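4.3 Arbeiten mit den Handgreifern am Vorführplatz

Dieser Abschnitt gilt für alle Beschäftigten, die am Vorführplatz Bewegungsabläufe für die Anlage Brellura aufzeichnen. Die Einweisung nach Abschnitt 4.1 muss abgeschlossen sein. Ansprechpartner in der Frühschicht ist Ruwan Ranasinghe, in der Spätschicht Felicidad Manalastas.

Was sich am Arbeitsplatz ändert

Die Teile werden weiterhin von Hand vereinzelt und abgelegt, am Vorführplatz jedoch mit zwei Handgreifern statt mit den Fingern. Die Anlage übernimmt später nur die Abläufe, die von der Schichtleitung freigegeben wurden. Sortieren nach Sicht, Nacharbeit und Reklamationen bleiben beim Personal. Zeiten am Vorführplatz werden als Rüstzeit gebucht (Kostenstelle 653) und nicht auf die Stückleistung angerechnet.

Vorbereitung

1. Arbeitsplatte auf den Tisch legen und auf festen Sitz prüfen.
2. Beide Handgreifer aus der Halterung nehmen. Backen einmal ganz öffnen und schließen.
3. Kabel so führen, dass sie nach unten zum Körper hin ablaufen und nicht über der Arbeitsfläche liegen.
4. Am Bedienfeld das eigene Kürzel und den Auftrag wählen.
5. Taste »Bereit« drücken und 2 Sekunden warten, bis der Signalton kommt.

Hinweis: Die dreieckigen Platten mit den Punkten oben auf den Greifern müssen während der Aufnahme frei bleiben. Nicht bekleben, nicht mit dem Ärmel verdecken.

Aufnahme

6. Greifer hinter der Platte anfassen, Unterarme locker halten.
7. Teil mit einem Greifer anfahren. Der zweite Greifer bleibt auf seiner Seite, bis er gebraucht wird.
8. Teil greifen, ablegen, Backen vollständig öffnen. Erst danach zurückfahren.
9. Nach jedem Durchgang die Ausgangsstellung einnehmen.
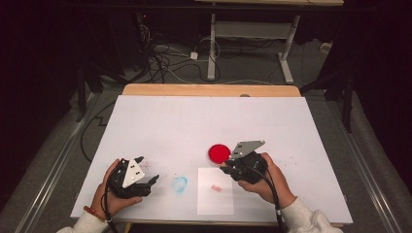 Abb. 4-3: Handgreifer links und rechts auf der Arbeitsplatte, rote Scheibe an den Backenspitzen des rechten Greifers.

Zügig, aber nicht hastig arbeiten. Ein Durchgang darf bis zu 30 Sekunden dauern. Misslungene Durchgänge nicht löschen, sondern mit der Taste »Verworfen« kennzeichnen. Sie werden gesondert ausgewertet. Eine Auswertung nach Personen findet nicht statt, das Kürzel wird beim Export durch eine Nummer ersetzt.

VORSICHT: Quetschgefahr zwischen den Backen. Nicht mit der freien Hand nachhelfen, solange ein Teil gegriffen ist.

VORSICHT: Stolpergefahr durch Kabel am Boden. Beim Platzwechsel zuerst beide Greifer ablegen, dann aufstehen.

Ablösung und Pausen

Nach spätestens 90 Minuten wird gewechselt. Wer Beschwerden in Handgelenk oder Schulter bemerkt, hört sofort auf und meldet sich bei der Schichtleitung. Die Einteilung hängt bei Danilo Magbanua im Büro aus, Tausch ist nach Absprache möglich.

Störungen

Kein Signalton nach »Bereit«: Kabelstecker beider Greifer prüfen, dann Schritt 5 wiederholen.
Anzeige »Marke verloren«: Durchgang verwerfen, Platten mit trockenem Tuch abwischen.
Backen schwergängig: Greifer außer Betrieb nehmen, roten Anhänger anbringen, Ersatz bei Trasent anfordern.

Weiter mit Abschnitt 4.4, Freigabe der Abläufe.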